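The Night the Grip Wouldn't Let Go

I have been pulled off balance by a dog, a suitcase and one very determined toddler, but until this fall I had never been pulled off balance by a bedspread. It was a gentle pull. It was also a pull that should have stopped the moment I pulled back, and it didn't, and that is how I ended up spending a good chunk of my winter learning about grip release faults in housekeeping robots.

Some background. Rirnthorpe is a small guest lodge that lets a company called Grinico try out its bed-making system, Tenus, in a few of the rooms. I went up in September to write something light about it. You know the kind of story: will a machine ever do hospital corners, does it sigh when it finds sand in the sheets. Merja Kemppainen, who runs the trials for Grinico, met me at the desk, gave me coffee and a safety talk, and I listened very hard to the first and not quite hard enough to the second.

The talk had one rule I do remember. If Tenus is holding cloth and you need it to stop, you tug the cloth twice. The software is supposed to feel the tug, decide that a person wants the thing more than it does, and open up. There's a red stop button too, of course, but the tug was the part they were proud of, and I could see why. It's what you'd do with another person. You'd yank the blanket and they'd say "oh, sorry" and let go.

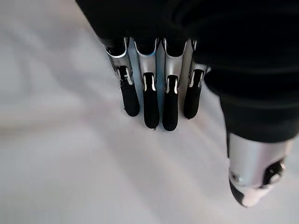

Letting go is harder than you'd think, and I say that as somebody who assumed it was just gripping played backward. Merja explained it to me over the second coffee. A gripper that opens too easily drops the duvet halfway up the mattress and you get a heap. A gripper that hangs on too well turns into a clamp with opinions. With a hand like the one on the trial, four slim silver fingers with black tips and a fat silver thumb standing well off to the side, every joint gets a say in the matter, and the software has to work out from all those little loads whether it's feeling a snag, a heavy fold or a human being. It had been getting that right for weeks.

Then came my evening. They were running the bed routine again and again, and between runs I was allowed to stand at the far side and hold a corner, the way a second housekeeper would. Four times I tugged twice and the cloth came free. It was fun! I got a little cocky about it. The fifth time I tugged twice and nothing happened. I tugged again, harder. The arm started its next move, the one that draws the cover up toward the pillows, and since I was still holding on I went with it, knees against the mattress, then elbows on it, then most of the rest of me.

Merja hit the button. Everything stopped. Even then the grip stayed shut, and that part bothered me more than the tumble did. When the power to the arm is cut, the fingers hold wherever they are. There are good reasons for it (you don't want a robot dropping a lamp on somebody's foot) but I hadn't got my hand wrapped in a lamp. I had it wrapped in duvet cover, two turns of it, and it took 30 seconds of fairly undignified unwinding before I was loose. No bruises. I did lose a shirt button, and I'd like it noted that nobody has offered to replace it.

Grinico pulled the logs that same night, and to their credit they showed them to me. There were 186 bed runs in the trial up to then. On the one that caught me, the hand had taken a double layer of fabric, cover and filling folded over on itself, and the extra bulk soaked up my tugging. What reached the sensors was mush. The software filed it under "heavy corner" and did what it does with heavy corners – it squeezed a bit more.

So the one time a person pulled hardest, the machine held tightest. I've told that to friends at dinner and watched them put their forks down.

The fix came in two pieces. The first is a time limit. If the load on the cloth stays odd for longer than a moment, the arm quits moving and waits, whatever it believes the reason to be. The second is a separate release, a plain switch on its own battery that opens the grip after a stop. You press red to halt and green to let go. I asked why the green one hadn't been there from the start, and Merja said they had believed in the tug. I liked her for saying it that flatly.

I went back to watch the new version work. I kept my hands in my pockets for the first few runs, and I don't think I was the only one in the room holding my breath when it picked up the near edge of the duvet with both grippers and stretched it out between them.

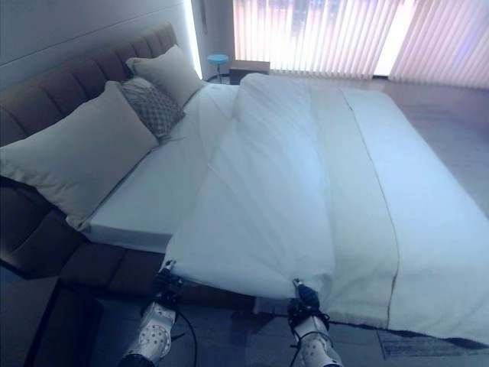
Orvokki Rantala told me the green switch was fine as far as it went, but that she wouldn't work beside the thing until there was one on each side of the bed. She has made beds at Rirnthorpe for longer than Grinico has existed. A housekeeper working alone, she pointed out, is not going to have an engineer standing next to the button, and if her sleeve is caught on the left she can't reach a switch on the right. She also wanted to know what happens when the battery is flat. I wrote that one down and carried it straight over to Merja, who wrote it down too.

Reinaldo Falcão, on the software side, was more relaxed about it. He thinks the time limit does most of the work and the switch will hardly ever be touched. He may be right. I noticed he stood a good arm's length back while he said so.

I did take a corner again before I left. They had me feed the hand a double fold on purpose, same as before, and I gave it my two tugs. Nothing. The arm began to move, hesitated, and stopped. I pressed green and the cloth slid out of its fingers into mine. We did that until my shoulders ached, and it behaved each time.

Orvokki's second switch was on the list for the next build when I last called, along with a light to show the battery charge. She has asked to be the one who tests it, and she's bringing her own sleeves.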